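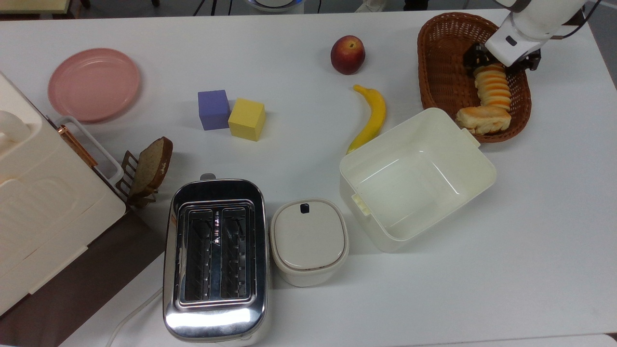 Gripper stops above the basket and reports a grasp fault
Posted by Irena Witkowska, 30 Oct 2022

Our laboratory operates a single arm with a two-camera arrangement for tabletop sorting. The present task is to take play bread from a woven basket and place it elsewhere on the table. Since the last update to the Kuro controller, the arm reaches the basket, closes the gripper, and then stops with a grasp fault. The log for the most recent session lists 2,539 attempts, of which 1,707 ended in this fault. Attempts on the banana and the foam blocks are not affected.

We have recalibrated both cameras and replaced the finger pads. Neither measure changed the result. I would be grateful for advice on what to examine next, and on whether it is safe to continue operating the arm in the meantime.
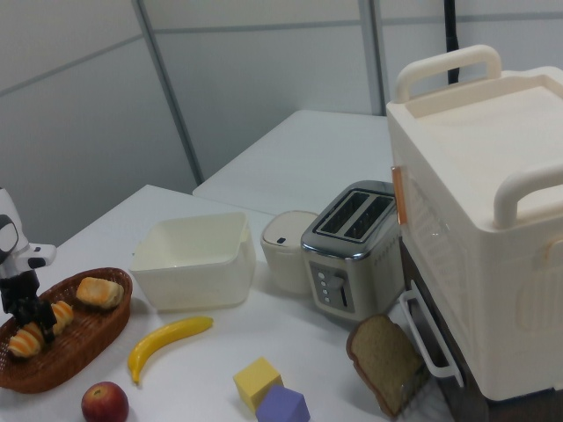 Gripper lowered into the bread basket, side view.

Derek Yeoman

Please suspend unattended operation until the cause has been established. A fault raised with the gripper inside a container should be treated as a possible collision, and the arm should not be restarted by remote command. Use the local stop, release the fingers by hand, and raise the arm in manual mode.

With regard to the cause, I would first review the contact force limit. Our group at Hudside encountered the same fault in July. The update had returned the limit to its default value of 3 newtons, and light contact between a finger and the basket rim was sufficient to trip it. We restored our earlier setting of 16 and the fault did not recur. Your own value should be determined by test - a higher limit also permits a harder impact.

Przemysław Olszewski

It is probably the basket. Wicker gives poor depth readings. Use a plain tray.

Natália Paulík

I would support the first reply. Before altering the limit, please export the existing configuration file and compare it with the copy saved prior to the update. On our Skimach unit the approach height had been reset as well, and correcting the force limit alone did not clear the fault. Should both values match your saved copy, the wrist sensor will need to be zeroed with the gripper open and clear of the table.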